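Progress report to the Womer Family Fund, second payment period
29th April

Hi all,

First off, thank you for being so patient with me! I know this was supposed to land in January and then the flu went through our house, both kids and then me, and everything with a deadline slid. So this one covers a longer stretch than usual.

A quick reminder of what you're paying for. The Family Year project helps parents of little kids put together a book of their year – the photos, the funny things the kids said, the ticket stubs, the ordinary stuff that gets lost on a phone. We meet in the evening at the Quintela Center, there's supper and someone to mind the kids in the next room, and everybody goes home with a printed book at the end. Your grant covers printing, supper and child care.

We started this round with 12 families and we still have all 12, which I'm thrilled about. Last round we lost a few around the halfway mark, mostly parents of new babies who were just plain worn out. This time Benjie Padilla moved the start up by half an hour so bedtime didn't get wrecked, and what a difference. People stay and talk now instead of bolting for the car.

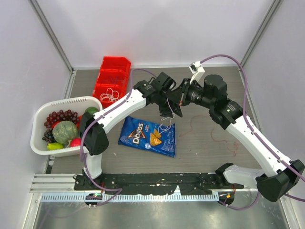 The writing part is where I was most nervous. A lot of the parents told me at sign-up that they weren't writers, and one dad said he'd come for the lasagna. So we kept it small. Each week I give out one question (what did your kid refuse to eat this year, who did they miss) and they get ten minutes with a pen. The pages I'm getting back are wonderful. I've started laying out sample spreads for the project guide too, and I'm using pale lavender for the page backgrounds, the same sort of shade as those walls, with gray for the captions. The bright yellow we had last year made everybody's baby look jaundiced.

Printing next. Baltex gave us proofs on two kinds of paper and the families picked the heavier one. It costs a little more per book, but we're still inside the budget line because supper has come in under what I planned. I'd like to move that leftover money across to printing if you're okay with it. Just a yes by email is fine. 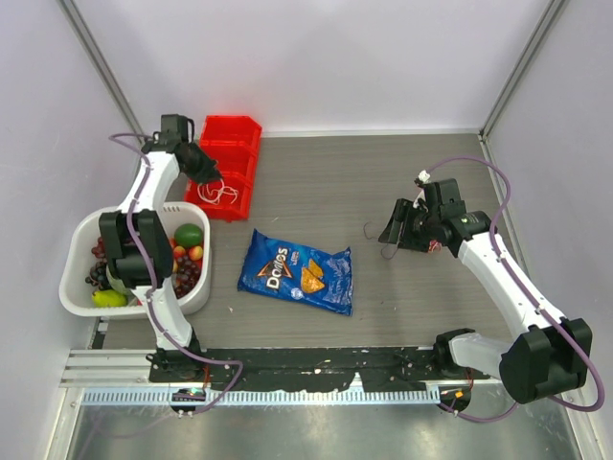

The work table, with a white plastic basket on the left.

Three of the books are finished and at the printer. The rest are somewhere between "nearly there" and "I have 17 pages about the dog." I'm not worried about the dog one, it's going to be great. I am a bit worried about two families who have the photos picked out but hardly any words yet, so Benjie is setting up an extra evening with them, just the small group, and I'll go along for the first part.

The scanning has been slower than I hoped. Grandparents keep turning up with envelopes of old prints, which I love, but every one has to be scanned, named and given back to the right person.

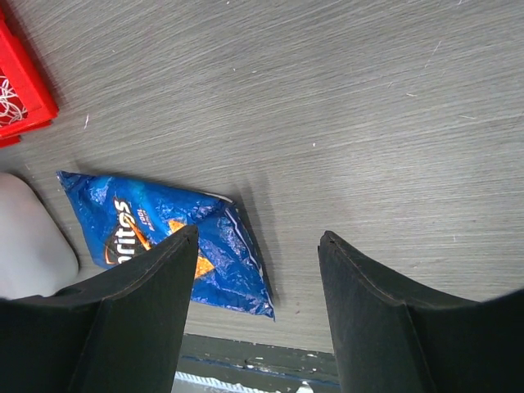
We've now got a sign-in sheet for those envelopes and a labeled folder for each family, and I've stopped taking anything home with me after I nearly left a whole set of beach pictures on the bus. If there's a third round I'd want a couple of paid hours a week for scanning. I'll put a number on that in the next report.

Child care has gone well. Same two sitters all the way through, and my own first grader has decided she works there. We did run out of space one evening when a lot of cousins came, so we've asked Quintela about the bigger room.

Still to do before the final report: get the remaining books to Baltex, finish the guide, and hold the sharing night, where each family reads one page out loud. You're all invited, of course, and please bring your kids if you have them. I'll send the date as soon as the room is confirmed. Receipts for supper and the sitters are in the folder I shared with you, and the printing invoice will go in there when it comes.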